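Family Bible time at home: your questions

These are the things parents at Narkmont ask me most often, usually in the car park. I have taught the under-tens for 9 years and have tried most of what is sold to people like us, so expect some grumbling. Last updated 20 Aug 2023.

Do we need to buy a programme?

No. I'm not convinced most families get past the second week of one. The boxed sets are handsome and somebody has worked hard on them, but what you are paying for is a schedule, and a schedule is the first thing to go when a child has a temperature. Start with a Bible you can read aloud from without stumbling. If you're still at it in three months and feel short of ideas, look at the boxes then.

What about the Limus set? Everyone seems to have it.

Everyone seems to own it. I would ask how many have finished it. I borrowed ours from the Akgül family and the story cards were good, particularly Ruth and Naomi, which most sets skip or turn into a lesson about being helpful. The reward chart I would leave in the box. My youngest worked out very quickly that you could get a sticker for sitting still without hearing a word. 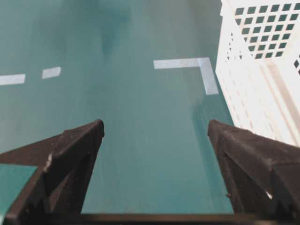

Black gripper fingers over a teal surface.

How long should it last?

Shorter than you think. The leaflet our church used to hand out suggested half an hour for a child of four, and I can only suppose whoever wrote it had never met one. Read the passage, ask one thing, pray, stop. If they want to go on, go on. With older ones you can stretch it, but I'd still finish while somebody has something left to say.

Are memory verses worth doing?

Up to a point. I know adults who still have whole psalms by heart from childhood and are glad of them, and I know others who can say John 3:16 at top speed and have never wondered what "begotten" means. We do one verse a month and talk about it a good deal. I don't give prizes for it. Others do and say it works, but I've noticed that the verses tend to vanish when the sweets do.

Is the Tumo app any good?

It reads nicely and the voices aren't irritating. My doubt is about what it replaces. A child listening alone to a tablet can't stop it and ask why God would let Jonah sit inside a fish, or at least can't get a reply. I'd use it on a long drive. For bedtime I would rather you read badly than it read well. The parents' section also claims that "engagement" goes up after the first month, with no word on who measured it or how.

My child asked a question I couldn't answer. Now what?

Say you don't know. Children can smell a made-up answer, and they remember it. Mine asked why the older son in one story wasn't simply told off, and we spent a week on it without settling the matter. Write the question down and take it to someone at church who might know more. If that person also doesn't know, tell your child so. 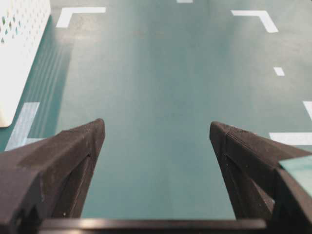 One warning: there are books that promise to answer every hard question a child can ask, and I have one with roughly 800 of them in it. Several of the answers are just the question again with an exclamation mark. Read any of these yourself before you hand it over.

Should every lesson have a craft?

I wish somebody would say no, so I will. A craft is useful if it helps them remember the story. Making a sheep out of cotton wool may help with the lost sheep. Making the same sheep for Psalm 23, the shepherds at Bethlehem and the parting of Abraham and Lot is just sheep. Let them draw while you read if their hands need something to do.

We started in the New Year and gave up by February. Is it worth trying again?

Yes, though I'd be wary of the grand relaunch, with the new notebooks and the family promise. Pick up wherever you left off and say nothing about the gap. The children probably minded less than you did.

Who do I complain to about this page?

Me, Bríd Sheehan. Catch me after the morning service or leave a note in the children's corner tray. I've changed my mind before, most recently about puppets, which I am now prepared to put up with in small doses.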